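**Ayana Gashaw**

Okay friends, settle in with a cup of something, because I have been putting off writing up the office tower for weeks and November seems like as good a time as any. A little thread on taking a desktop apart and keeping the pieces in order (I will try to be brief, and I will fail).

**Ayana Gashaw**

Laying the case flat on its side, open side up, is still my favorite way to work on one of these. You get the whole board spread out like a little town, and you aren't fighting gravity every time you reach for a cable. My old boss at Norkis used to do everything upright, bless him, and he dropped a screw behind the board every single time!

**Ayana Gashaw**

The other thing I've come around to is a proper parts tray. I spent years with cereal bowls and egg cartons, and I'm fond of them still, but a tray with a spot cut for each part is so much kinder to your nerves. The processor gets its own square recess, and the drive can stand up with its blue caddy still on.

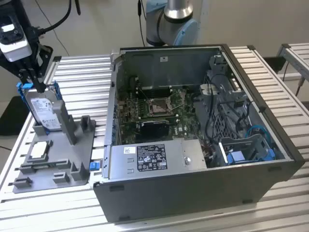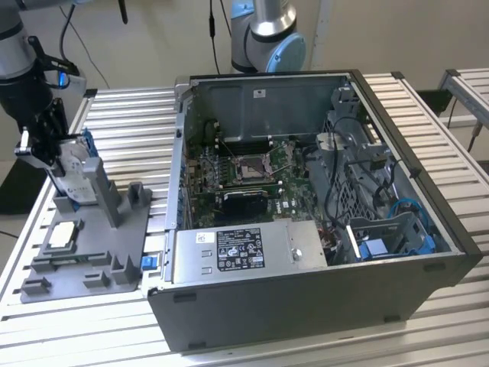 Tray on the left, tower on the right.

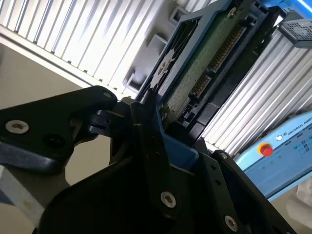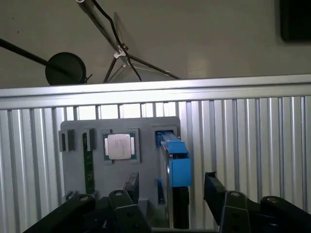
*2 min read*

**Ayana Gashaw**

I do love a blue plastic caddy. Whoever decided that the bits you're meant to touch should be blue deserves a very nice lunch. Look for the blue latch down by the drive cage and the little blue tab over at the edge of the case, and you've got a pretty good idea where your hands should go.

**Ayana Gashaw**

Please be gentle with an empty socket, though. That gold contact field is the one part of the whole job that makes me hold my breath, and I've done this a fair few times now. Keep sleeves and coffee and curious cats well away from it.

**Ayana Gashaw**

Memory sticks I like to hold by the ends and park in a slot of their own, standing up. My cousin in Groton stacks hers in a pile like playing cards and we have agreed not to discuss it at family dinners.

**Ayana Gashaw**

Somebody asked last time whether it's worth labeling every cable. I do it with masking tape and a pencil, only the ones I know I'll mix up, and that's usually the thin dark ones that loop all over the place. The SATA cable in this one is light blue, so it gets to go without.

**Ayana Gashaw**

Next up is the power supply, which I'm leaving for a morning when I've slept properly. If you have a favorite tray or a good trick for small screws, send it my way, I read all the replies (slowly, and usually at 4 in the afternoon with a cookie).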